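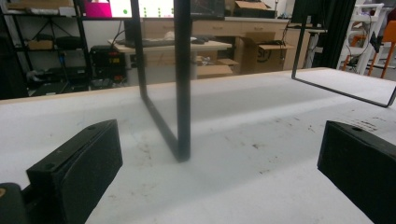

Costel Manole reckons the only honest test of a demonstration kit is whether you still want to pick it up after lunch. I've had the Hamell hand-held gripper for most of May now, and on that test it does very well indeed. I've been picking it up after lunch, after tea, and once at ten at night when I should have been doing the washing up.

For anyone who hasn't used one of these: you hold the gripper, you do the job yourself, and the camera on it records what the fingers are up to. Each go becomes one example for the model to learn from. No arm needed until much later, which suits me, as I share a workshop and the arm is booked out more often than it's free.

The good stuff first. The trigger is lovely. It has a long, even pull, and you can close the fingers slowly enough to feel where they meet resistance. My last kit (the older Drurnach) snapped shut over the final bit of travel, and every example I made with it taught the model to snap as well. With the Hamell I can ease up to an edge, stop, back off and come in again, and all of that ends up in the recording.

The view is wide, too! Both fingers stay in the picture down in the corners and there's plenty of room beyond them, so you get the table, the thing you're reaching for and a good slice of the background. I was worried about background at first and spent a silly amount of time tidying. Cornel Moldovan talked me out of it. His argument was that if every example has the same bare wall behind it, the model will lean on the wall, and I've come round to that completely. I leave the boxes and cables where they are and move the table every so often.

I've been working with black metal frames, which are awkward on purpose. They're thin, they're tall, they run out of the top of the view when you get close, and black tubing near black fingers is a proper trial for any camera. On a white table it copes nicely. I'd strongly suggest a pale surface if your parts are dark. Mine has its share of stains and I haven't scrubbed it.

Numbers, for those who like them. I recorded 441 examples over the loan period and kept 340. Of the ones I threw out, 27 were lost to tracking, nearly all from my swinging the gripper round too fast. The rest were me: wrong grip, dropped frame, phone rang. I think that's a very decent rate for somebody who gets distracted as easily as I do.

The software is called Buzatu and comes with the kit. Playback is quick, trimming is done with two keys, and you can tag an example as bad while it's still recording by double-pulling the trigger. I love that. The labelling page is less good. It forgets your last task name each time you close it, so I now have a few folders spelt three different ways.

Other grumbles? It gets heavy at the wrist. Around 244 examples in I started wearing a support, and I'd like a strap or a second handle. The screws on the finger pads want checking every morning. The cable comes out on the right, which will annoy left-handers.

I also tried the Lester pads, sold separately, which are softer and grip thin tube better. They mark easily, though, and I went back to the standard ones for anything with a sharp corner.

Would I buy it? I already have. The loan unit goes back next week and mine should be here before then, with a spare set of pads in the box.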